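The Hanger Question

Most advice on wardrobe care begins with folding. Matilde Moreira, who ran the garment room of a hotel laundry before she took up textile testing, starts with the hanger, and with the short interval before a garment reaches it. Her view is that more knit tops are spoiled at the neckline than anywhere else, and that the damage is done by hand.

The mechanism is simple. A knitted neckband is a narrow tube of fabric with limited recovery. A hanger pushed down through it forces the band open to the width of the hanger's shoulders, and the load falls on a few stitches at each side. Feeding the hanger up from the hem leaves the band alone. It takes longer, and it requires a surface.

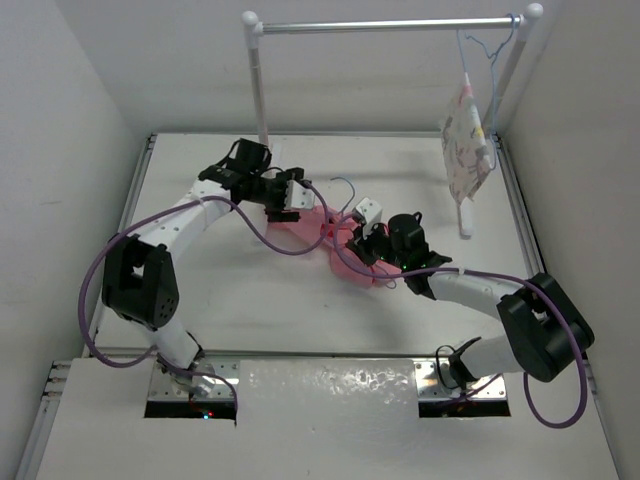 Surface is the part that home closets lack. Moreira specifies a flat, clear area at least 900 millimeters wide, at elbow height, finished in something pale and smooth enough to show lint and loose thread. A bed is too soft and too low. Cloth that arrives crumpled, like the pink piece gathered in folds on the white tabletop, should be opened from the hem outward with the flat of the hand before a hanger goes near it. Pulling at a corner only moves the folds somewhere else. Side seams are aligned next, then the shoulder seams, and the front is left facing up.

The hanger itself is a matter of section and width. Wire concentrates the weight of the garment on a line and leaves a ridge. Molded tube spreads it. Brayden Simard, product engineer at Ellance, has compared tubular hangers from three suppliers, Rorna, Imai and Kallum, and considers the differences in material less important than the differences in shoulder span. A hanger that reaches past the shoulder seam pushes a point into the sleeve. One that stops well short lets the seam drop over the end.

"People buy one pack and hang everything on it," Simard says. "Then they blame the shirt."

His test rig holds each sample under a static load of 800 grams, well above the weight of an ordinary dry T-shirt, and records the sag at the center of the bar. The current log runs to 3,866 readings. Tubes with a mold seam along the upper edge also go through a snag check, in which a strip of fine jersey is drawn across the seam by hand. Any pulled loop is a fail.

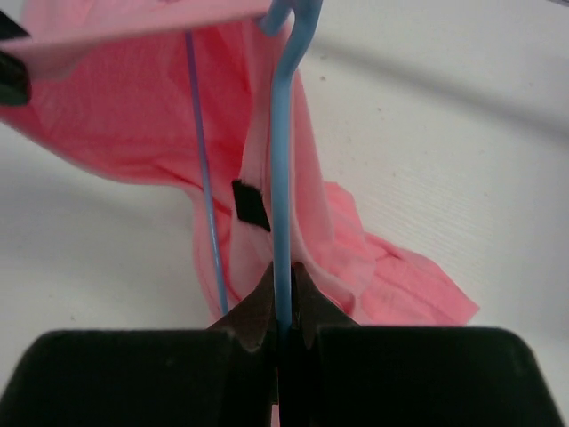 Light-blue plastic against pink fabric. A smooth, rounded section has no sharp edge to catch a knit.

Moreira's working order for a pullover top is short. Lay it flat. Open the hem and slide the hanger in at an angle, one shoulder first. Bring the hook up through the neck opening, then level the bar. Lift by the hook with the other hand under the body of the garment until the weight has settled.

Heavy knits are excluded. Anything that stretches under its own weight when lifted by the shoulders should be folded and kept on a shelf, in stacks of no more than 5.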